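January, 16:40

Second go at the equipment list for next year. The first came back with a query against nearly every line, most of them mine.

Stostimel have quoted for a second two-arm cell. The salesman's case is that a second cell doubles our output. I don't believe it. We lose hours at present to resetting the table, to cables and to waiting for somebody who knows the software, and a second cell gives us two lots of all that. I'd want a month of honest logs from the cell we have before signing for another. Benedikt says he has the logs. I have asked for them twice.

Grippers. Handen want us on their new model, with a 7 week lead time and a service contract that starts on the day of dispatch, so we'd pay for it while the crate sits in goods-in. Asked them to move the start date. No answer yet. The fingers we have are fine for the household tools. If a finger breaks we buy a finger.

Spares, which I do want:
- wrist cables, one set per arm plus one on the shelf
- finger pads
- a decent power supply with a proper bracket, so it can come off the bench
- blue tape, the good sort that peels cleanly

Duda's vision package: 1000 a year per seat, and they say it makes marking out the table unnecessary. Their demo was on a bare white bench with one cup. Ours isn't like that. I've put a line through it until they run it on our tools, in our room, with our lights. Sławomir thinks I'm being unfair to them. Possibly. He can pay for it out of his line.

Terkby offered a loan arm for 17 days. Too short to learn anything, and we carry the insurance. Declined.

Sweeping set-up as it stands, tape grid down, brush in the right gripper and the dustpan still on the table:

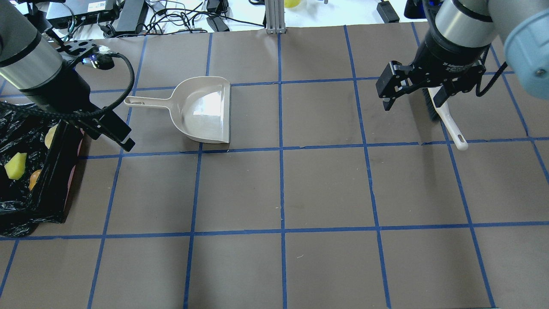 Mercedes reckons the whole list is upside down, and that we should cost the people first: one more trained operator would get more out of the present cell than anything Stostimel can ship. I agree with half of that. The trouble is that staff and kit come out of different pots, and the kit pot lapses if we leave it alone. She says that's no argument for spending it badly.

So for the next version: spares in, second cell moved to "subject to logs", Duda out, Handen on hold. Ask Erzsébet whether training counts as kit if it's bought with the kit. Chase Benedikt again.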